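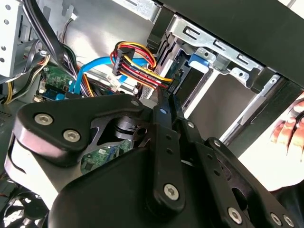
Bronisława Laskowska thinks we called it a grip failure far too early, and after reading her comments on our first draft I'd say she was right. Her point was that a gripper that drops a plug and a gripper that never lets go of one look the same in the log, and we had lumped them together. So this section got rewritten, and what follows is the version I can stand behind.

4.2 The stuck-release fault

Figure 4. The Sollstead gripper at work in an open desktop case, next to the drive cage and the SATA wiring.

Over the whole study we logged 1,322 attempts at pulling or seating a connector. Of those, 112 ended in a fault of some kind, and 39 of the faults were what I now call stuck releases: the controller says the fingers are open, the arm starts to back out, and the cable comes along for the ride. You can guess how we found out about the first one (a loud snap, then me hitting the stop button a good second too late).

My first guess was friction, so I spent most of September swapping finger pads. That got us nowhere. Then Detlef Schwerdtfeger plotted the motor current against the commanded opening, and there it was! The Skostik driver reports "open" when the motor reaches its target, and it has no idea what the linkage past the motor is doing. If a wire gets in between two of the link bars, the motor can still wind through the slack in the joint and report a clean release. Cases like the one in Figure 4, with power wires looping out toward the drives and a data cable stretched across the same space, give a wire plenty of chances to get in there.

The part that bothers me most is safety. We often had a person's hand on or near the case during a run, and in 6 of the stuck releases the arm pulled hard enough to shift the case before anybody stopped it. No one got hurt, but our force limit was set for the arm hitting something. It was never set for the arm dragging something, and the drag stayed under it every time.

We now check the current after each release and hold the arm still for a moment before it backs out. If the current looks wrong, the run stops and a person clears the wire by hand. It makes the runs slower and I still don't love the threshold, which we tuned by eye on the Oron cases and then reused on the Hoshino ones without changing it. Section 4.3 has the false alarms.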